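Widance Greiferprüfung, Version vom April – drei von fünf Sternen

Ein Regelwerk als Software zu kaufen, hat etwas von einem Knigge mit Lizenzschlüssel. Widance kostet 459 Euro, kommt von Onovness und prüft in der Simulation, ob eine Greifzelle die eigenen Hausregeln einhält: Öffnungsweite vor der Anfahrt, Abstand zur Wand, Tempo in Bodennähe. Die mitgelieferte Regelliste hat 18 Punkte, von denen ich vier sofort abgeschaltet habe. Zwei davon vermisse ich inzwischen.

Mein Testfall war schlicht: Parallelgreifer offen, flaches gerahmtes Teil am Boden, Wand gleich dahinter.
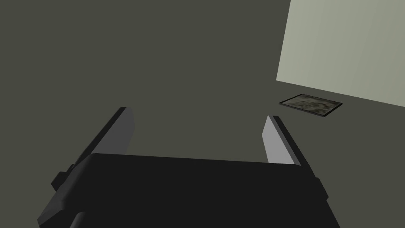 Ersetzt so eine Prüfung die Risikobeurteilung der echten Anlage?
Die bleibt Pflicht des Betreibers, mitsamt Unterschrift und Papierkram.

Gut gefällt mir das Protokoll – jede verletzte Regel steht mit Zeitpunkt und Begründung drin. Weniger gut: Wer das Anfahrtempo auf 100 mm/s begrenzt, bekommt bei jedem Neustart wieder 180 vorgesetzt. Siiri Lehtinen vom Support nannte das eine »sinnvolle Voreinstellung«. Das Handbuch empfiehlt übrigens, Voreinstellungen nie ungeprüft zu übernehmen, Kapitel zwei.

Gekauft bei Nugroho, geliefert am 16.06.2024.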